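茶水台整理 第四讲讲义：桌上那只收纳盒，还有它下面的桌面

上一讲结束得太仓促，柜子那部分讲了一大半时间，最后十分钟才轮到台面，好几位同学课后追着我问小盒子怎么摆，所以这一讲整个都给台面了。柜子没讲完的那一点（抽屉隔板的尺寸）我放到第五讲的开头，先别急。

今天的内容其实就两样东西：一只收纳盒，和收纳盒底下的那张桌子。听起来少得可怜，对吧？我第一年教这门课的时候也这么想，备了半小时的内容，结果讲了快两个小时，大家还在争咖啡胶囊到底该正着放还是倒着放。

先把几个词统一一下，免得作业里各叫各的：

小袋：一次冲一杯的那种单独包装，长条的、方的都算。我在讲义里一律叫小袋，不管里面是咖啡、奶茶还是姜茶。
胶囊：杯形、口上封一层膜的咖啡胶囊。下面说的"杯底"指小的那一头，"膜面"指封膜的那一头。
后格、前格：桌面收纳盒如果分两截，靠里、高的那截叫后格，靠人、矮的那截叫前格。
补货：把整盒拆开往收纳盒里放。从柜子里拿出来但没拆，不算补货，算搬家。

最后这一条是Kane Pirihi帮我改的，他管Zeven那边两层楼的茶水间，搬家和补货分不清这件事让他吃过不少苦头。他给我看过他的领料本，一个月里写了好多次"已补"，去茶水间一看，整盒整盒码在地上，收纳盒里倒是见底了。

一、为什么我偏爱前矮后高的两格盒

市面上的桌面收纳盒，样子多得很：转盘的、抽屉的、阶梯的、挂墙的。我家里前前后后换过好几种，转盘那只最好看，也最早被我送人（转起来小袋会往外甩，我家猫倒是很喜欢）。

兜了一圈，我现在最常推荐的还是两格的。后面一格高，不透明，放竖着的小袋；前面一格矮，透明，带盖，放零散的小东西。理由很朴素，你站在桌前，眼睛是从上往下看的，高的放后面，矮的放前面，谁也不挡谁。超市货架、合唱团站位，都是一个道理嘛！

后格为什么不透明也行？因为小袋竖着放的时候，袋口会露在盒沿上面，有多少、是哪一种，一眼就看到了，墙透不透明没什么关系。而且小袋下半截挤在一起歪歪扭扭的样子，说句心里话，我不太想看。前格就不一样了，胶囊圆滚滚的，堆在里面，盖子一盖，要是不透明你就只能掀开来翻。所以前格我坚持要透明。

有同学在上一讲的反馈里写，透明的那格总显得乱。我承认。可是乱得看得见，总比乱得看不见好办。真受不了的话，前格只放一种东西，颜色一统一，立刻就清爽了。

二、后格：竖着放，放到刚好不倒

竖放小袋有个松紧的问题。放少了，小袋往一边倒，倒下去的那几包就滑到底下躺着，过期都没人发现。放多了，抽一包带出来三包，剩下的再塞回去，袋角就折了。

我自己的手感是这样：把手掌侧着插进去，能勉强插进指尖，就是刚好。再紧就拿掉几包，再松就往里添几包，或者拿一张硬卡纸折个角，把空出来的那一侧垫一垫。别去数包数，不同牌子厚薄差得远，数了也白数。

还有朝向。包装上有字的一面朝外，这个大家都知道。我再加一条：如果小袋上有条码标签，留一包条码朝外，放在最边上。补货的人拿手机一扫，就知道该买哪一款，省得在群里发"红色的那个还有吗"。红色的那个！我在Jamthorpe的学员群里见过至少三种红色的那个。

大小不一样的小袋要不要混放？教科书的答案是不要。我的答案是看盒子有多大。桌面就那么一点地方，你给每一种都配一个盒子，桌子就没了。混放可以，但大的归大的一边，小的归另一边，别插花。小的夹在大的中间，会慢慢往下沉，沉到你以为已经喝完了。

三、前格：胶囊和那片盖子

前格的规矩比后格少，麻烦倒多一些，主要是因为有盖子。

胶囊是上宽下窄的，像个小杯子，这个形状决定了它不肯老老实实码成一摞。正着放，膜面朝上，认口味方便，可上面再叠一层就站不稳。倒着放，杯底朝上，站得挺稳，但你看到的是一片一模一样的杯底，要哪个口味全靠猜。我试过一正一反咬着放，第一排很漂亮，拿走两颗以后就垮了。

所以我后来放弃了造型，只管一件事：盖子能不能合上。盖子下面顶着一颗胶囊，盖子就翘着。翘着的盖子有什么不好呢？灰会进去，这是其一；其二，盖子带铰链，老是半开着，手一碰就往下压，压的是那颗胶囊，也是那根铰链轴。薄金属丝的轴尤其要小心，弯了以后盖子就再也对不齐了，我有一只就是这么报废的。

看下面的照片时，先留意盖子的高度，再从透明的那一面往里看，找找最上面那颗胶囊是哪一头朝上。
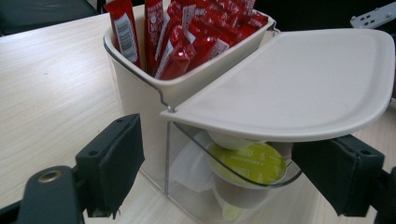 四、拿这只盒子练练手

我先说我的看法，你们课上可以反驳（上一期有位同学反驳得很好，害我改了一整页讲义）。

后格我给高分。红色的小袋竖着挤成一大把，口都露在白色盒沿上面，伸手就能拿。最左边那包站得比别的直，白标签上的条码也露着，正好合我上面说的那条。右边靠墙的地方挤着几包小一点的，按大小分边，也算分了。要挑毛病的话，就是塞得偏满。我会从右边那些小的里先抽掉几包，让大的松一松。

前格就有得聊了。白色的盖子微微翘着，里面有一颗黄绿色膜面的胶囊，歪着，膜朝着人，字和小花纹绕成圈印在上面，认口味是没问题的。它上方还有一颗，露出来的是圆圆的白杯底，紧贴着盖子内侧。按我的规矩，最上面这颗请出去，放回柜子里的整盒，盖子的事先解决了再说别的。

会有人问，那万一客人多呢？客人多就补得勤一点，不要指望一只小盒子扛一整天。Kane在Zeven的做法我觉得很聪明，他在柜门内侧放了一只敞口的备用盒，桌上的只管好看好拿，柜里的只管数量。上午十点添一次，下午三点添一次，一次花不了几分钟。

再说钱。前格带盖的两格盒，我的建议是预算卡在50元以内。超过这个数，多出来的钱大多花在样子上了。Drarik的店里有一款我很心动的，盖子能慢慢落下来，一点声音都没有，我在店里开开关关玩了好久，店员看我的眼神都不对了……最后没买。家里茶水台又不是钢琴。

五、清洁：盒子比你想的难洗一点

先清空，再拆盖子，顺序别反。我见过有同学盖子拆下来了，胶囊滚了一地。

白色不透明的部分用软布加一点洗洁精就行，圆角那里容易攒粉末，用棉签转两圈。透明的部分千万别用百洁布粗糙的那面，刮花一次，就再也透不回来了。也别用酒精使劲擦，亚克力怕这个，擦久了会起细细的裂纹，摸不出来，对着光全是。

铰链处我习惯用旧牙刷，干刷，刷完吹一下。水最好少进去，金属丝和小轴点那里积了水，早晚要生锈。

晾干。彻底晾干。我再写一遍，彻底晾干！小袋外面是一层膜，里面是粉，盒底有一点水汽，袋子封口要是没封严，粉就结块。倒扣在擦碗布上，过一夜，第二天早上再装回去，是我最放心的办法。着急的话就用干布擦一遍，再敞着放到手摸上去一点凉意都没有。

装回去的时候顺便看日期，近的放前面，远的放后面。这一步你平时肯定懒得做（我也懒得做），只有清空的时候最顺手，所以绑在一起。

六、桌面：别只顾着盒子

讲到这里通常已经过去一个多小时了，大家开始看手机，可我还是要讲桌面。浅色木纹的桌子现在特别流行，家里、办公室、咖啡店，到处都是。好看是真好看，配白色的收纳盒尤其干净。麻烦也在这里：浅色藏不住咖啡印，但它非常会藏灰和糖粒。

要检查浅色桌面，站直了往下看基本没用。要弯腰，让眼睛尽量低，对着反光的那一片看。光贴着桌面铺过去，糖粒会冒出小小的影子，黏过的地方反光跟别处不一样，一下子就现形了。然后换个方向再看一遍，因为刚才太亮的那片，木纹都被光压平了，上面有什么颜色的印子反而看不出来。

也就是说，亮的地方查颗粒和黏渍，暗的地方查颜色。我让同学们在课上一人查一张桌子，查完互换，每次都有人在别人"已经擦干净"的桌上找出一整圈杯底印，然后全班大笑。

擦的时候顺着木纹走。斜着长的木纹就斜着擦，别管桌子是横是竖。道理很简单，表面如果有细小的纹路，脏东西会卡在纹路里，横着擦是把它往里按，顺着擦是把它往外带。布要拧到不滴水，湿擦一遍，马上干擦一遍。摸上去像没上过漆的木头更要当心，水停久了会留下深色的一圈，这种圈我用过柠檬、小苏打、牙膏，都没救回来。想处理的话找专门的木器保养油，Kováčik木工坊的老师傅给我的建议是先在桌底角落试一小块，等第二天看颜色，再决定整张桌子要不要上。

练习的时候就对着下面这张照片，先找最亮的一角，再找木纹的走向，最后想一想抹布从哪里起手。

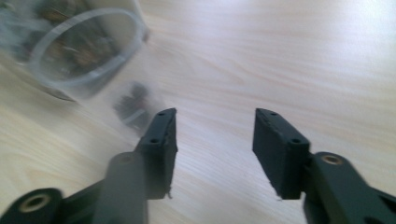 七、我的答案，以及几种别的答案

最亮的在右上，一大片光铺开，木纹几乎化成了白色。左边和下边木纹清楚些，有浅褐色的纹，也夹着细一点的深线。木纹大致从左下往右上斜着走。所以我会从左下起手，一下一下往右上推，推到亮的那片再低下头看一遍。

有同学选择从右上往左下拉，我说也行，顺着纹就行，方向看你惯用哪只手。还有同学盯着那几道深色的纹，问是不是咖啡渍。好问题！木头本身的纹会跟着周围的纹一起弯，细细长长的；渍是按杯子的形状、水滴的形状来的，和木纹没什么关系。我的判断是木纹。在自己家的桌上拿不准，就用湿棉签在上面滚一下，看棉签上有没有颜色。

八、盒子放回桌上，放哪儿

终于可以把盒子放回去了。三个问题，我每次都按这个顺序问自己。

手伸过去会不会经过热水壶？会的话就换边。小袋是要常拿的，谁也不想每次都从壶嘴的蒸汽上面过。

盖子打开会不会碰到东西？带盖的前格，盖子掀起来要一块空间，上面有吊柜、后面有墙，都得先试一下。别空手比划，把盖子真的掀到底，再放下来。

盒底下面要不要垫东西？浅色木桌我会垫一块薄毛毡，一来不刮，二来盒底和桌面之间不积潮。毛毡剪得比盒底小一圈，从上面看不见，好看。不垫也不是不行，那就每次擦桌子把盒子端起来，别绕着擦。绕着擦的后果，你把盒子挪开就知道了，一个特别清楚的长方形。

九、课上常被问到的

小袋可以横着叠放吗？
可以，抽屉里就适合横着叠。桌面盒里我不推荐，最底下那几包你一年都见不到一次。

茶包和胶囊能不能放同一格？
能放，味道会串。花茶尤其娇气，没有独立密封的茶包请另外找带盖的罐子。

盖子一定要吗？
厨房里我一定要，油烟不长眼睛。办公室里看你们茶水间离打印机有多远。

盒子静电吸灰怎么办？
透明的塑料都有点这个毛病。布稍微潮一点擦，别干擦，越干擦吸得越厉害。

喝不完的口味怎么处理？
单独拿出来，放一只小碟子，旁边写"随便拿"。我放过一碟我家谁都不爱喝的榛子味，下午就没了。

十、作业

做一次完整的清空、清洗、晾干、装回，对象是你自己家或者办公室的一只桌面收纳盒。没有收纳盒的，用鞋盒盖代替也可以，我不挑。

交两样东西：一张装好以后的照片，从稍微高一点的角度往下拍，要能看清盖子合没合上；一段文字，写清楚你拿掉了什么、为什么拿掉、放去了哪里。文字不用长，但别写"整理了一下"，上次收上来的作业有好几份通篇就这五个字加标点。

桌面部分另外写几行就行，木纹朝哪边、光从哪边来、你从哪里起手。桌子不是木头的，写你怎么找反光。

下一讲请带一把软尺和一只抽屉的内部尺寸（长、宽、深都要，深是最容易忘的），我们从抽屉隔板接着讲。胶囊正放派和倒放派要是还想吵，课间来找我，我带咖啡。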